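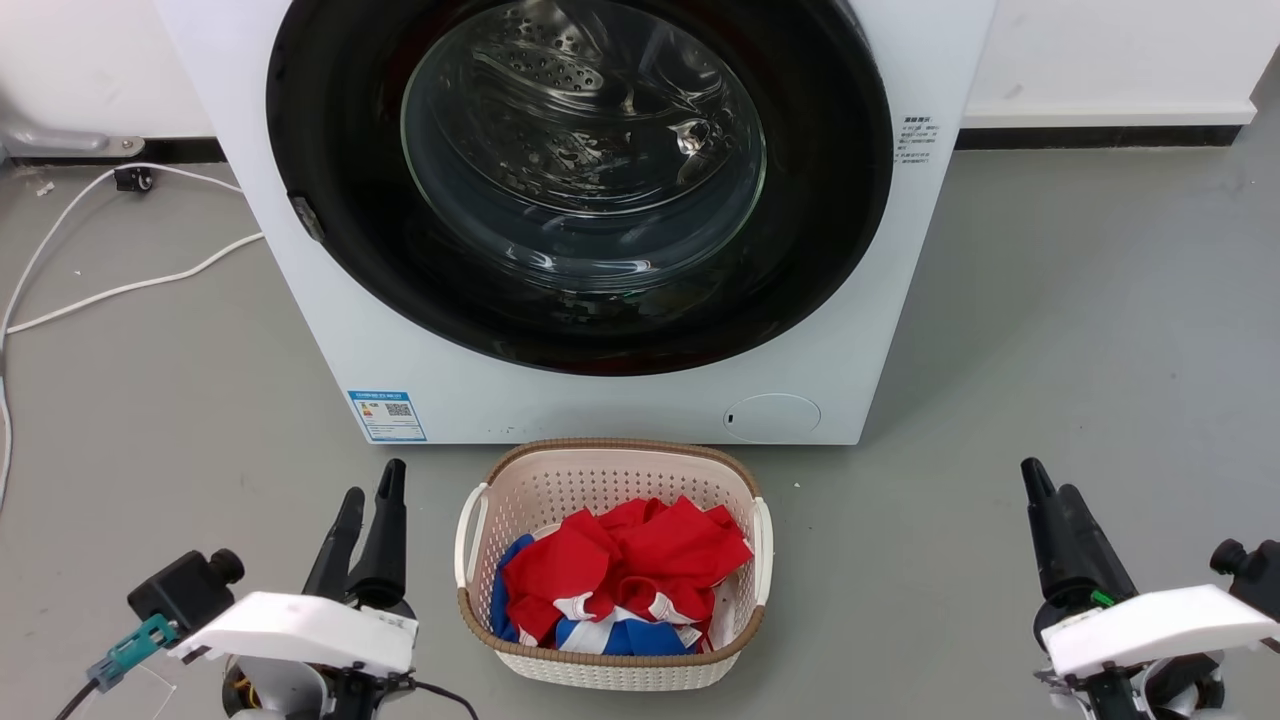
Week 6 notes – The laundry fault, and how to read a fault log without fooling yourself

Hi all. I promised to write this one up properly because I rushed the end of lecture, and a few of you came by afterward looking confused (fair enough, I drew the timeline backward on the board). Read this before section. Jordan Haworth is running section this week and he'll assume you know the story.

So, the task. Two arms, one washing machine, one basket of clothes. Open the door, move the clothes into the drum, close the door. We call the controller Grekik, and the logging layer that sits under it is Erus. You've all used Erus in the labs already, so I won't go over the file format again.

What went wrong in January

Dayana Ibarra was running the load task at the Plusden lab. The left arm was supposed to hook the door and pull it open while the right arm stayed parked. The left gripper closed, the arm started its pull, and the door didn't move. It was still latched. Grekik kept pulling. The force limit should have tripped almost right away, and it didn't trip for nearly 4 seconds. By then the whole washer had scooted forward on the floor and one of the fingertip pads had peeled off. Dayana hit the stop button at about the same moment the limit finally kicked in, and we argued for a while over which one really stopped the arm. (It was the button. Look at the event order in the log, the stop comes first by a hair.)

Nobody was hurt. The washer was fine too, apart from a scuff. I still file this one under safety, and I want you to do the same in your reports. An arm pulling on a heavy object with no working limit is a safety event even if the only casualty is a piece of rubber!

First guess, wrong

My first guess was a bad force sensor. I was pretty loud about it, and I had Chelsea Wainwright swap the wrist sensor before anybody had read the log all the way through. She ran the pull again with the new sensor, at reduced speed, against a dummy latch on the bench, and got the same late trip. That cost us an afternoon. Please learn from my afternoon.

What the log said

Qiuyue Qiu went through the Erus file line by line and found two things.

The force readings were good the whole time. They climbed right when you'd expect, well past the limit. So the sensor saw it.

The limit check was reading a filtered copy of the force, and the filter window had been made much longer back in the fall to stop false trips when wet towels swung around in the gripper. That change was made for carrying clothes. It was saved in the shared settings file, so the door pull picked it up too.

That's the whole fault. A reasonable fix for one part of the task got applied to every part of the task. I'd love to tell you it was more exotic.

There was a second problem hiding behind it. Grekik had no check that the door was free before pulling. It assumed that a closed gripper meant a good hook and that a good hook meant a door on its way open. If you look through the glass you see the drum just fine, and a camera looking for "drum visible" will happily report it with the door shut. Terence Stockdale made this point in lecture and it's a good one – glass doors are nasty for perception. Don't use the view through the window as your open/closed test.

What we changed

Each phase of the task now has its own force limit and its own filter window. The door pull uses the raw reading with a short window.

The pull starts with a small test tug. If the door angle doesn't change, the arm lets go, backs off and asks for help.

Both arms stop together. Before this, the right arm had its own stop state, and we hadn't thought hard about what happens if the left one faults while the right one is down in the basket.

Any edit to a limit or a filter needs a second person to sign it, with the phase name written in the note. "Fixed towels" doesn't count as a note.

For section

Bring the January log (course folder, under Arai) and mark these points on it: first contact, limit first exceeded on the raw signal, limit tripped, stop pressed. Then write a page on why the gap between the second and third is so long. Use the filter settings in the header, and show your arithmetic.

Also think about the test tug. How big should it be? Too small and gripper slip looks like a moving door, too big and you're back to dragging a washer. I have an opinion, but I'd like to hear yours first.

Lab reminder: hand on the stop button during every door pull, even in slow mode, even if it's your tenth run of the day.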